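「寝る前のスマホ断ち」は本当に効くのか
生活科学演習 グループ課題 最終レポート
班員:Selma Zupan、Iolo Meredith、Maëlys Hoarau

1. テーマを選んだ理由
睡眠についての記事を読むと、たいてい「就寝1時間前にはスマートフォンを手放しましょう」と書いてある。私たちは最初からこの助言をあまり信用していなかった。班の三人とも寝る直前まで画面を見ているが、朝の講義にはだいたい間に合っている。それに、記事の多くは根拠を示さないか、別のまとめ記事を引いているだけで、元の研究までたどれないことが多かった。そこで、学生寮の住人を対象に小さな調査をして、助言どおりの差が出るかどうかを見ることにした。

2. 方法
対象はTrernness寮に住む学生12人で、期間は3月の2週間とした。前半の1週間は普段どおりに過ごしてもらい、後半の1週間は就寝前1時間のスマートフォン使用をやめてもらった。毎朝、布団に入った時刻、眠りについたと思う時刻、夜中に目が覚めた回数、起きたときの気分(5段階)を紙の記録表に書いてもらった。謝礼は一人1,000円の図書カードである。
当初は2,000円で参加者を増やす案もあったが、演習の予算では無理だった。睡眠計測アプリの使用も検討した。しかし、スマートフォンをやめる実験でスマートフォンを枕元に置かせるのはおかしいというHoarauの反対でやめた。この判断は今でも正しかったと思う。

3. 結果
後半の週に「寝つきが早くなった」と答えたのは6人で、残りは「変わらない」か「かえって遅くなった」だった。遅くなったと答えた人の自由記述には「することがなくて天井を見ていた」「やめなければと思うと気になった」とある。
起床時の気分は、平均すると後半のほうがわずかに高かった。ただし、後半の週は課題の締め切りが終わったあとに当たる。気分が上がった理由がスマートフォンなのか締め切りなのか、私たちのデータでは分けられない。夜中に目が覚めた回数については、書き忘れが多すぎて集計をあきらめた。
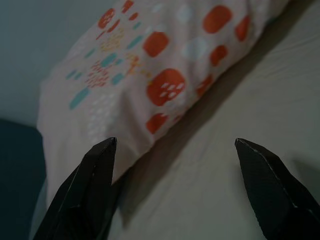

図1 淡い色のカバーをかけた枕

4. 考察
半数が寝つきの改善を感じたという結果だけを取り出せば、「スマホ断ちには効果がある」と書けなくもない。実際、中間発表ではそういう書き方をしていた。これに対して、聞いていたHafiz Chinさんから「参加者は何の実験か知っていたのか」と質問が出た。全員知っていた。よい結果を期待して答えた人がいても、こちらには見分ける方法がない。
また、眠りについた時刻は本人の推測である。眠った瞬間の時計を見ている人はいないので、この数字を分単位で平均することにどれほどの意味があるのか疑わしい。表計算ソフトは小数点以下まで出してくれるが、本レポートには載せなかった。
画面の光がよくないという説明についても、私たちの調査からは何も言えない。後半の週に漫画を読んでいた人もいれば、ノートパソコンで動画を見ていた人もいた。後者については、禁止したのは「スマートフォン」だけだったので違反とは言えず、指示の書き方が甘かった私たちの責任である。寮の部屋の壁が薄いこと、二段ベッドの部屋と一人部屋が混ざっていることも、あとになって問題だと気づいた。
なお、Meredithは「少なくとも害はないのだから勧めてよい」という意見だった。ほかの二人は、眠れない人に守れない規則を増やすのは害になりうると考えており、この点は最後まで一致しなかった。

5. 今後の課題
もう一度やるなら、順序を入れ替えた二つの群を作り、試験や締め切りの時期を避ける。禁止する機器は具体的に列挙する。記録表は起床後すぐに書けるよう項目を減らしたほうがよい。今回は昼休みにまとめて書いていた人が、確認できただけで三人いた。

謝辞
記録表の回収を手伝ってくれたKillian Bessonさんと、参加してくれた寮生の皆さんに感謝します。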